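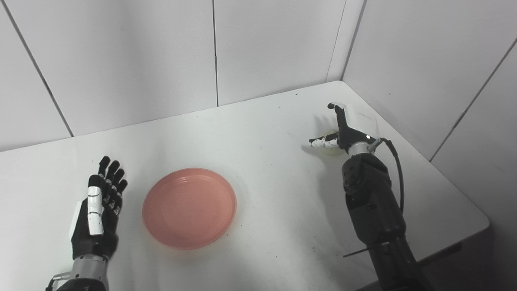

The right hand reaches toward a small round item beside the pink plate. Test enclosure, Heltonbridge.

News > Standards and Practice > Interviews

Lumturie Georgiev has spent much of the past year on a document that she hopes most people will never need to read twice. The Halilović Guideline, now in its third draft, sets out how two-handed robots should be tested on everyday table tasks, and how the results should be reported. Ms. Georgiev leads the drafting group at the Ellthorpe laboratory in Heltonbridge.

The current draft has 41 clauses. She was asked which of them had caused the most debate.

"The definition of a completed task," she said. "One laboratory counts a pick when the object leaves the table. Another waits until it has been put down and released. Both report a percentage, and a reader will compare the two as if they were the same."

The group reviewed 872 trial records before settling on its wording. Under the draft, a trial ends only when the hand is open and clear of the object. Any touch by the operator ends the trial and must be recorded as an intervention. Ms. Georgiev considers this second rule the more important one.

"People remember the good runs," she said. "We ask that the number of attempts be fixed and written down before the first one begins. The minimum is 20 for each object, and all of them are reported."

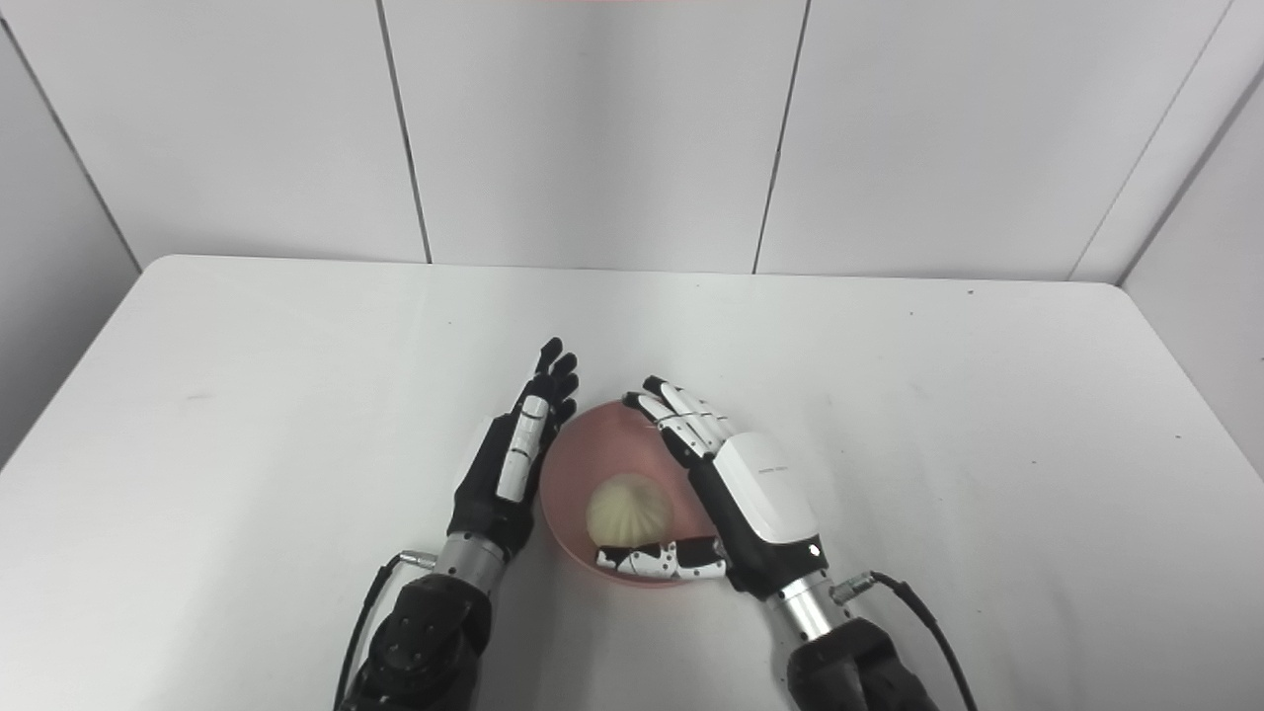 Both hands at the bowl, with a steamed bun inside.

Soft items have a section of their own. Ms. Georgiev explained that food was included at the request of Mullent, a catering equipment firm that reviewed the second draft. Damage to soft items must be judged by a person who did not run the trial - a requirement that some smaller laboratories have found difficult to meet.

"I have sympathy with them," she said. "We have allowed the check to be made later, from photographs, provided that the item is shown from 3 sides."

On safety, the draft refers readers to their existing site rules and adds one point: staff may not reach into the enclosure while the arms are powered, even to straighten a plate.

Comments on the draft are open until the end of May. Ms. Georgiev said that the clause on lighting would probably be rewritten before then.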